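Search this site Go

Pomska: picking up bowls in simulation
Rodica Ardeleanu and Loredana De Luca

Our arm had to grip a bowl by its rim and lift it. We ran everything in the simulator and moved the bowl a little before each of the 100 runs. Nearly all the early failures came from closing the gripper too high. We lowered the approach by 2 cm and started again in August.
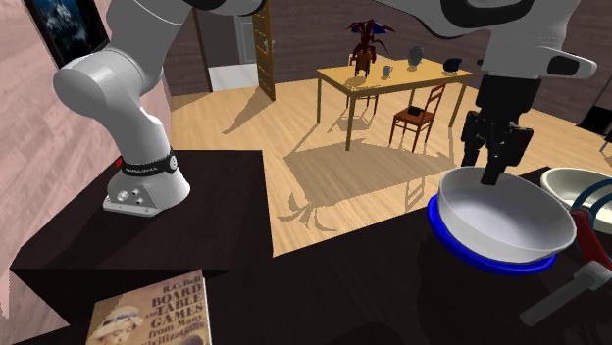 The second dish was left in for every run. We still need to test heavier bowls.

Comments (2)
Skarunus: Did you try 3 cm?
Trudora: Nice work both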